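Notes for Sunday evening talk, Lesum parish hall. Start 7:30, hands free of coffee by then. Speak slowly!

## Opening

- Thank the people from Folora for the chairs and the soup.
- Say it early: I am not a theologian. I clean my house, I go to work, and I try to keep silence before God. Some weeks I fail completely.
- Subject tonight is silence. Last time was about spoken prayer, so please don't ask me again about the rosary — there is a leaflet at the door.

## 1. Elijah at the cave

Read 1 Kings 19, verses 11 to 13. Read it two times, with a pause between. Use the translation on the yellow paper, not the one on my phone.

- Wind, earthquake, fire. The Lord is not in them.
- Then the small quiet voice. In my mother tongue the Bible says "a soft blowing," and as a child I thought of somebody blowing on hot soup. I still like this picture.
- Elijah covers his face with his cloak. He has heard something, and he goes out to the entrance.
- Remember also what comes before: he is tired, he wants to die, and the angel gives him bread and lets him sleep. Do not hurry over this. Many in the room are tired too.

## 2. My year in Carbone

- I went there in November, for work. I knew 12 words of the language.
- The church was cold and the Mass was long. I understood the Our Father only from its rhythm.
- At first I was angry with God, because I had nothing to say and no one to say it to.
- After Christmas I began to come before Mass and sit on the left side, by the radiator. I did not ask for anything. I looked at the altar and I breathed.
- I can't tell you that something great happened. I slept better, and I stopped writing angry letters to my sister — this she will confirm.

(If people laugh, wait.)

## 3. What makes it hard

- The head is noisy. Shopping, bills, an old quarrel from 3000 days ago.
- We think silence must feel holy. Mostly it feels like waiting for a bus.
- Psalm 131: "like a weaned child with its mother." The child does not want milk anymore, it only wants to be near. Read the whole psalm, it is short.
- Ask the room: when were you last quiet with another person and not uncomfortable? Give them time. Don't answer for them.

## 4. Silence together

Now we try it. Before we start:

- Phones off, also mine.
- Feet on the floor, hands open on the knees.
- I ring the bell once to begin and 2 times to end.
- Thoughts will come. Say the name of Jesus quietly inside, and return.
- Whoever needs to leave can leave. The side door does not squeak.

After the bell, nobody has to share. If someone wants to, listen first and don't comment too quickly.

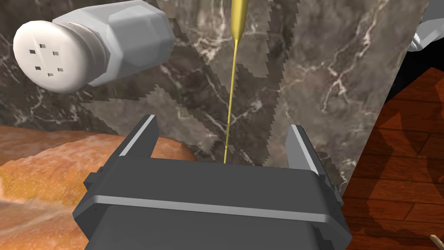

## 5. For the week at home

- Same chair, same time, every day. Mine is before breakfast.
- Begin with a verse from Psalm 62: "For God alone my soul waits in silence."
- Ivent, the retreat house, has quiet mornings again. Room 13, up the stairs, bring warm socks. The list is next to the leaflets.
- If you miss a day, begin again on the next one and don't count the missed ones.

## Closing

Stand up. Pray the Our Father, each person in his or her own language, and at his or her own speed. Then the blessing, and put the chairs back along the wall.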